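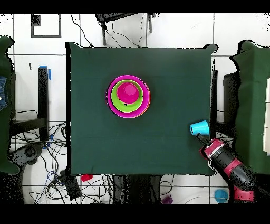 Dunmore is a small integrator that rents the back half of a former carpet warehouse, and on a Saturday in May it opened the doors to anyone who had signed up. I went mostly to see how they keep a robot cell running from one week to the next. The one I spent the longest at was the cup cell, which they call Sturum after the street it was first built on. The work is simple enough to follow from a few feet back. There is a square table under a dark green cloth, a set of colored cups that nest inside each other, and an arm that picks the cups up and moves them. When I got to the front of the group the gripper had the cyan cup on its side at the right edge of the table, and the pink and green ones were stacked farther up the cloth.

The cell runs the same job all day. Cups go out, cups get stacked, cups come apart again. Dunmore uses it to test grippers and cables before they go into customer machines, so the wear is the point of it. The technician giving the tour said the cell does 490 cycles between inspections, and a full inspection takes one person nearly 106 minutes. Half of that is cable work.

I had expected the gripper to be where the trouble was. According to the log, which they let us page through, most stops come from cables. A connector works loose, or a cable picks up a bend it should not have, and the arm loses signal and stops where it is. The floor by the table has a lot of black and blue cable lying on it, and the technician went through how they deal with that. Each cable has a number written on a tape flag at both ends. When one is replaced, the old number is retired and the new cable gets the next one in the book. They were up to 200 when I visited. If a stop happens twice on the same number, the cable is thrown out without any more testing. They used to try to save them and it cost more in hours than the cable was worth.

The cloth came up next, from a man behind me who asked why they did not use a bare top. The first top was bare and shiny, and the overhead lights put bright spots on it that confused the vision software. Paint was better but it scratched. The cloth gives a flat, dull color, the cups stand out against it, and a spare can be put on in a few minutes. The drawback is that it moves. Every time a cup is pushed along it, the cloth creeps a little, and creases build up. Small ones do not matter. A crease under the rim of a cup does, because the cup then sits at a tilt and the fingers close on it unevenly. The morning routine is to pull the cloth tight from all the corners, smooth it from the middle outward and check it with the side of the hand. They do it again after lunch. Corners are the worst for lifting, and they have tried clips, hook tape and sewn-in weights. They are on clips again.

Calibration is done after the cloth and never before. The arm is sent to a set of 9 points over the table, and at each one the operator checks the gap under the fingertips with a feeler gauge. If one point is off they write it down and carry on. If two are off they stop and redo the whole set. We watched three of the points. It is slow to watch, and a few people wandered off to the coffee at this stage, but it was the part I had come for. The operator keeps the results in a paper notebook and types them up at the end of the day.

The gripper pads are from a supplier called Helard and are changed on a schedule whether or not they look worn. A used set was handed around. I could see a polished strip across the middle of each pad, and that strip is enough for a smooth plastic cup to slide. To change them you park the arm, switch the cell to hold, take out two small screws per pad and lift the pad straight off. The screws are easy to drop, and the technician keeps a magnet on a string in his shirt pocket -- he had to use it while we were there. New pads get a wipe with alcohol and twenty slow grips on one cup before the cell goes back to full speed.

The controller software is Ondix, which I have used a little at work. Dunmore has stripped the operator screen down to start, hold, home and a text box. The text box is for writing down why you pressed hold, and the cell will not restart until something is in it. Some of the entries were just a period. Others were a full paragraph, and those are the ones they go back to when a fault repeats.

I asked about the cups. They come from an ordinary toy set and get washed once a week in warm water with no soap, as soap left a film that changed the grip. A cup with a cracked rim is taken out. When one size is gone they open a new set instead of mixing, because the fit between sizes is not the same from one batch to another, and a tight fit makes the unstacking fail.

The tour was listed as forty-five minutes and ran well past an hour. Parking is on the street side only, and the entrance is the gray door past the loading dock, not the one with the sign. Dunmore plans to open again in the fall and said the pad change will be on the program as a hands-on session. Bring closed shoes, they do turn people away without them.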